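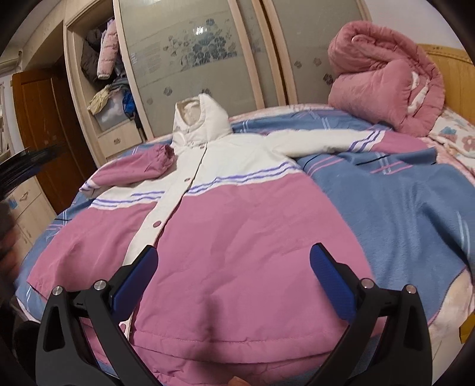 *Item 4, garment handling: hooded jacket laid flat on the bed, front side up, handheld gripper with blue pads over the lower body.*

# Pre-Purchase Safety and Inspection Checklist: Handheld Gripper Tools

**Site:** Uncombe, domestic rooms
**Requested by:** Despina Roman, Equipment Planning
**Inspected by:** Zuzana Holub
**Reviewed by:** Irina Crăciun
**Date of inspection:** Aug 14, 2021
**Request under review:** 13 handheld gripper tools, two-finger type, supplied by Skarnasov

Each item is marked **Pass**, **Pass with comment**, **Hold** or **Not applicable**. An item marked Hold must be closed in writing before the order is released. Comments are to be read together with the mark and form part of the record.

## Section A. Tool condition

- [x] **1. Fingers free of cracks, chips and sharp edges.** Pass.
 *Comment:* Both fingers were checked by hand along the full length and around the triangular cut-outs. The inner corners of the cut-outs are square but not sharp. Staff should still be told to keep thin cords and drawstrings away from them.

- [x] **2. Pads firmly seated and evenly worn.** Pass with comment.
 *Comment:* The textured blue pads are a wearing part. The Skarnasov quotation does not include spares. One replacement set per tool should be added to the order, and the price of later sets should be fixed for the term of the agreement.

- [x] **3. Fasteners present and tight.** Pass.
 *Comment:* Screw heads on the fingers were checked with the driver supplied. None turned. The supplier's manual asks for this check monthly; the site will do it every two weeks during the first period of use.

## Section B. Work at hand

- [x] **4. Tool suited to padded and quilted clothing.** Pass with comment.
 *Comment:* The jacket used for this item has a quilted lower body, a hood and snap buttons down the front. It was chosen as a fair sample of the bulky items the program expects to handle. The approach is to be made from the hem, with the fingers open and clear of the snaps. Operators should be shown this during induction, as the manual covers only flat cloth such as towels and pillowcases.

- [ ] **5. Tool suited to thin or delicate fabric.** Hold.
 *Comment:* No test piece was available on the day. Mrs. Roman has agreed to supply samples. The order should not be described as suitable for delicate fabric until this item is closed.

- [x] **6. Work surface stable and at a safe height.** Pass with comment.
 *Comment:* A made bed is acceptable for laying out garments. It is low for repeated work, and the inspector noted strain in the lower back after a long session. A folding table of adjustable height is recommended for each room and has been entered in the budget as a separate line.

- [x] **7. Fingers of the operator clear of the closing path.** Pass with comment.
 *Comment:* The free hand must not be used to steady a garment between the pads while the tool is closing. The wording in the draft operator card is too weak on this point. Ms. Crăciun will rewrite it before the cards are printed.

## Section C. Room and storage

- [x] **8. Clear standing space beside the bed.** Pass.

- [x] **9. Doors and drawers closed during work.** Pass with comment.
 *Comment:* To be checked at the start of each session. Drawer handles near the working side are at knee height in several rooms and should be pointed out to new staff.

- [ ] **10. Locked storage for tools when not in use.** Hold.
 *Comment:* No storage has been assigned. Household shelving and wardrobes are not to be used for this purpose. Dai has quoted for 2 lockable cabinets, which would hold the full order with room for spare pads and chargers. Facilities has not yet confirmed where they would stand.

- [x] **11. Charging point away from bedding and clothing.** Pass with comment.
 *Comment:* Charging is to take place in the corridor only. No tool may be left on charge overnight.

- [ ] **12. Fire extinguisher within reach of the charging point.** Hold.
 *Comment:* The nearest unit is on the floor below. A second unit is to be requested.

## Section D. Purchase and budget

- [x] **13. Unit price confirmed in writing.** Pass.
 *Comment:* $1,184 per tool, spares excluded. The price is valid until the end of the quotation period and does not depend on taking the full quantity.

- [x] **14. At least one other supplier considered.** Pass with comment.
 *Comment:* Pernlow offered a similar tool at a lower price, but with no local repair service and a delivery time of 33 working days. Mrs. Roman's note on the comparison is attached to the request. The inspector has no safety objection to either product on paper; the Pernlow tool has not been handled.

- [ ] **15. Running costs included in the request.** Hold.
 *Comment:* Pads, batteries and yearly servicing are missing from the figures sent in June. The request as it stands covers purchase only and understates the cost of the first year. A revised sheet is needed from Equipment Planning.

- [x] **16. Training time allowed for.** Pass with comment.
 *Comment:* Half a day per operator has been planned. This is enough for flat items. A further short session on coats and other padded clothing is advised - see item 4.

- [x] **17. Return and repair terms read and accepted.** Pass.
 *Comment:* Faulty tools are collected at the supplier's cost during the warranty. Worn pads are not treated as a fault.

- [x] **18. Disposal of batteries at end of life.** Pass.
 *Comment:* Existing site contract applies.

## Outstanding actions

| Item | Action | Responsible |
|---|---|---|
| 2 | Add spare pads to the order; fix price of later sets | Despina Roman |
| 5 | Supply thin fabric samples and repeat the check | Despina Roman, Zuzana Holub |
| 7 | Rewrite operator card | Irina Crăciun |
| 10 | Confirm location for cabinets | Sânziana Hodoroagă, Facilities |
| 12 | Request second extinguisher | Sânziana Hodoroagă, Facilities |
| 15 | Issue revised cost sheet | Despina Roman |

## Inspector's recommendation

The tool is acceptable for purchase once the four Hold items are closed. If the revised cost sheet shows that the full quantity cannot be met from this year's allocation, the inspector would prefer a smaller first order with tables and storage included over the full number of tools without them.

Reviewer's note (I. Crăciun): Agreed. Item 6 should be treated as a condition of use in any room where sessions are held daily.

Copy to Smaranda Lungu, Purchasing. The order is not to be placed before her written release.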